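Section 4: Setting Up the Prunitz Vanity Case

4.1 Before you start

Remove all packing material, including the foam strip behind the mirror. The case weighs over 2000 grams when empty, so lift it with both hands under the base. Keep the carton until you have checked the parts against the packing slip.

You will need a soft cloth and a flat surface that does not wobble. Do not set the case on a radiator cover or next to a sink.

Note: The Prunitz 247 and the Prunitz 389 are set up the same way. The 389 comes with a second divider tray, which is covered in section 5.

4.2 Opening the case for the first time

1. Place the case with the drawer facing you.
2. Peel the clear film off the mirror, starting at a top corner.
3. Raise the lid slowly until it stands upright. The hinge is stiff when new and loosens after a week or two of use.
4. Pull the lower drawer straight out until you feel it stop.

Leave the lid up and the drawer out while you wipe the inside with a dry cloth. 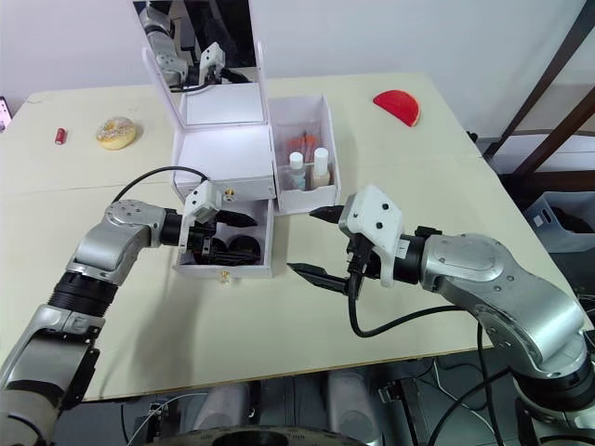 4.3 Fitting the dividers

1. Slide the long divider into the center groove of the drawer.
2. Press the short dividers in on either side. They fit in any slot and can be moved later.
3. Close the drawer and open it again. If it rubs, take out the dividers and press them down until they click.

Caution: Do not pull the drawer past the stop. The runners can bend and are not covered by the warranty.

4.4 Filling the case

Put bottles and jars in the upper part, caps tight. Brushes, pencils and other flat items go in the drawer. Spread heavy items evenly, and close the drawer before you carry the case.

Caution: Nail polish remover will cloud the surface. Wipe up spills at once with a damp cloth.

4.5 Cleaning the mirror

Spray glass cleaner on the cloth and keep it away from the hinge. Use no scouring powder.

Spare dividers are sold as part no. 481. Order from the Dallgate parts desk and give the model number printed on your packing slip.

Text: Edileuza Damasceno
Revised 30 Dec 2025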